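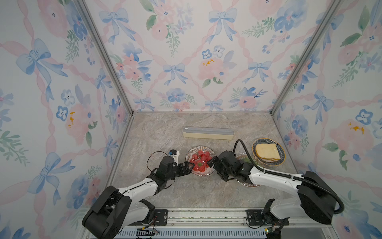
The garden strawberry (Fragaria × ananassa) is a hybrid plant of the rose family, grown in most temperate countries for its red fruit. It arose in France in the eighteenth century from a cross between the Virginia strawberry of eastern North America and the Chilean strawberry. Botanically the fleshy part is a swollen receptacle, and the true fruits are the small achenes on its surface. The leafy green top, still attached to the strawberries on the glass plate, is the calyx. It is usually left on at picking, as hulled fruit bruises and loses juice quickly.

Cultivation
Plants are set out in raised rows and spread by runners. June-bearing types crop once, while day-neutral types fruit until frost. In colder regions growers cover the rows with straw in November. Spacing varies with the system, and matted rows are commonly planted 40 to 53 cm apart. Most beds are replaced after three or four seasons, when yield and berry size fall off.

Storage and use
Strawberries do not ripen further in colour or flavour to any useful degree once picked. They are kept chilled and unwashed and are best eaten within a few days. Surplus fruit is frozen, dried or made into jam.

Pests and diseases
Grey mould (Botrytis cinerea) is the chief fruit rot in wet weather. Slugs, spider mites and tarnished plant bugs also cause losses.

See also
Musk strawberry
Woodland strawberry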